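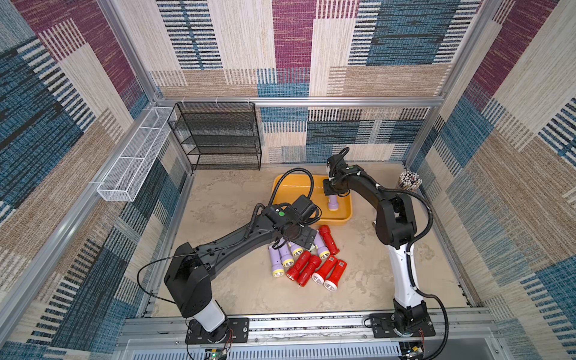
*Shallow orange-yellow tray with a lavender flashlight, near an empty four-tier mesh rack.*

A **catch-all tray** is a shallow, rimmed tray kept in the home or workshop to gather the small things that would otherwise wander off, such as keys, coins, spare batteries and, very often, the household flashlight. It is one of the humblest members of the storage family, and many people grow up with one by the back door without ever learning that it has a name.

## Form

Most trays of this type have rounded corners and a raised rim, low enough for a hand to reach over comfortably and high enough to stop a pencil from rolling away. Plastic is the usual choice today, as it wipes clean and comes in cheerful colors that are easy to find in a dim hallway. Wood, tin and enamel are also met with, and older families may have a favorite that has been handed down (chips and all).

## History

In the town of Wiltby, a household list of 1744 mentions "2 low trays for the candles and the snuffer," and the local writer Hedvig Nordin took these to be the direct ancestors of the modern kind. When candles gave way to flashlights, the tray simply stayed where it was and took on the new tenant.

## Use with racks and baskets

The tray is often paired with open storage. A wire mesh rack with several tiers suits larger items, and a long, narrow basket divided into sections, fixed along a wall, is handy for things that need sorting. Keabetswe Coetzee, in her household guide *Brelico*, advises leaving the rack bare until the tray has been sorted, a slow but rather pleasant way to spend an evening.

Flashlights may be laid flat or stood on end. Standing saves room, though a slender one tips easily if the tray is bumped.

## See also

- Drawer divider
- Key hook
- Letter rack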